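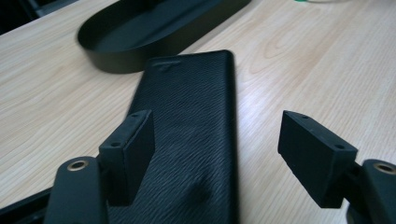 A black case with a textured surface, lying on a light wooden table.

Why do some cases feel bumpy?

Run a fingertip over a smooth table, then over a textured case. The case has hundreds of tiny ridges and dips. This pattern is called a grain.

Wood has a grain too, but it comes from the way the tree grew. The wavy lines on a tabletop are layers of growth, cut through by a saw. The grain on a case is usually made by a machine, in a process called embossing.

In embossing, a heated metal plate or roller has the pattern cut into it. It is pressed hard against a sheet of material. When the plate lifts, the pattern stays behind. A small logo can be pressed in the same way, with no ink at all - it shows up only when light catches its edges.

A textured surface is useful. It is easier to grip, and small scratches are harder to spot among the ridges.

Try it yourself: put a sheet of thin paper over a textured case and rub gently with the side of a crayon. The raised parts come out darker.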